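Call for participants: gripper comparison on packaged food, Stastden

Kohlhase is looking for operators to take part in a paid comparison of gripper fingers, wrist cameras and controllers at its Stastden workshop. Sessions begin in July. No background in robotics is needed, but applicants must be able to follow a written procedure and record results in full.

The work concerns soft and awkwardly wrapped goods. Rigid packs are handled well by most fingers on the market. A sandwich in cling film is harder to judge: too little force and it slips, too much and the bread is crushed. Each grasp is scored from the wrist camera view and again by hand.
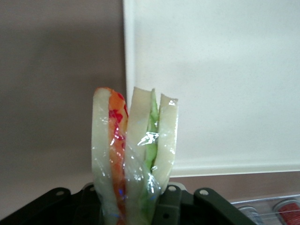
What you will do

Participants guide a two-arm station through a fixed list of picks from baskets, trays and stepped shelves. The full list has 246 picks per finger set. Every pick is logged with the finger set, the controller setting and any visible damage to the wrapper. Finger sets are changed by staff between runs. Participants do not carry out wiring or maintenance.

The items include bottled drinks, chocolate bars, biscuits in clear packets and foil-wrapped goods. A second camera covers the table so that missed grasps can be checked against the log.
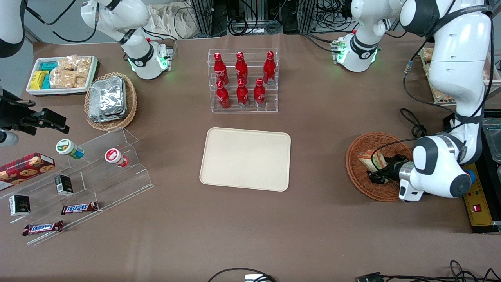 Two-arm station with drinks rack, baskets and stepped shelf.

Terms

Payment is 670 pounds for the full set of sessions. Travel from Fledham is refunded on production of a ticket. There are 28 places. Applicants must be 18 or over and have normal or corrected eyesight. Previous participants in the Palemum trial may apply, but will be given a different controller.

Apply in writing to the Stastden workshop, quoting reference 151, by 7 March 2026. State any food allergies.

Comments (3)

Is the payment made in one go or per session?

Left-handed, did the Palemum one. Can the controller be set up the other way round?

Does the travel refund cover parking?

This site uses cookies to remember your settings. Accept | Manage choices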